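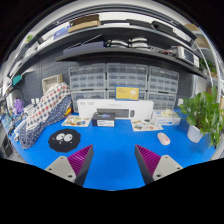
Desk 2, blue mat, before item 4 of these minutes.

Tornley Shared Workroom
Desk and Storage Working Meeting
Minutes, 11/10/19

Present: seven members, forming a quorum. Two members sent apologies.
Chair and note-taker: by rotation, as per the list on the door.

1. Minutes of the August meeting
Approved with one correction. Under "Lighting," the text should read "lamp on desk 7," not "lamp on desk 9." The correction was entered on the file copy.

2. Matters arising
2.1 The shelf brackets ordered from Kitthorpe were delivered in the wrong depth. They have been returned. Replacement brackets are on order. No delivery date has been given.
2.2 The cable tray under desk 9 is fitted. One clip is missing and the tray sags at the window end. To be fixed with the bracket work.
2.3 The key to the tall cupboard now hangs inside the supply closet door. Members are asked to return it to that hook after use.

3. Desk surfaces
3.1 The meeting compared the blue mat on desk 2 with the bare top on desk 7. The mat covers the whole work surface. Members who use desk 2 reported no trouble with writing or mouse use. One member finds the blue too bright under the ceiling light and asked for gray on any further purchase.
3.2 A quote from Gendell for further mats was tabled. The price holds only for an order of 10. The room has nine desks. It was proposed to order the 10 and keep one as a spare. A second proposal was to order none until the shelf work has been paid for.
3.3 The second proposal was carried, five to two.

4. Items kept on desk 2
4.1 The present contents were reviewed item by item against the storage rules. The following was recorded.
Keyboard and mouse box, long, white: packaging. Lying on its side near the back of the desk. To go to the tall cupboard, where packaging is held for the return period.
Small navy product box, in front of the white box: to be claimed by its owner or moved to the cupboard with the other packaging.
Yellow card with blue frame: may stay. The meeting asked that it be pinned to the board if the white box is taken away, as it is propped up behind it.
Sticker sheets, one on either side of the navy box: to go in the stationery drawer, flat, in a folder.
Small white box with light blue label: owner to be asked. No action until then.
Pink wireless mouse: stays on the mat.
Round black rug with the cartoon eyes: discussed at 4.2.
Polka dot fabric bag: discussed at 4.3.
Potted pothos: discussed at item 5.

4.2 Rug. One member asked that it be treated as a personal item and removed at the end of each booking. Another pointed out that it takes up the left part of the mat, where left-handed users would want the mouse. Against this, several members like it and would prefer to see it stay in the room. Agreed: it may stay in the room but not on a work surface. The top of the low bookcase was suggested and accepted.

4.3 Fabric bag. The bag is large and takes up much of the left side of the desk. Bags are already covered by rule 7 (hooks or floor, not desks). The rule stands. A hook is to be added to the side panel of desk 2, same pattern as the existing hooks.

5. Plants
5.1 The pothos at the right edge of desk 2 has leaves over the edge of its white pot. It was proposed to move it to the window sill. The sill gets direct sun in the afternoon and the last plant kept there lost its leaves. Agreed to leave the pothos where it is for now and to trim it if it reaches the mouse area.
5.2 Watering remains on the door list. Two slots are open.

6. Labels
6.1 The Kos label printer is out of tape. Until tape is bought, drawers are to be marked in pencil on masking tape. Marker pen is not to be used on the drawer fronts. It did not come off drawer 9.
6.2 Labels needed when tape is available: stationery, cables, packaging (tall cupboard), lost property.

7. Actions
Return white keyboard and mouse box to tall cupboard: desk 2 users.
Folder for sticker sheets: supply closet rota.
Hook for desk 2: to be fitted with the shelf brackets.
Missing clip, desk 9: same visit.
Reply to Gendell, declining the quote at present: note-taker.
Printer tape: supply closet rota.
Notice asking for owner of the small white box: note-taker, on the board.

8. Any other business
The door to the supply closet sticks in damp weather. The hinge side is to be looked at before anything is planed off.

Next meeting: date to be posted on the door. Items for the agenda go in the tray by desk 7.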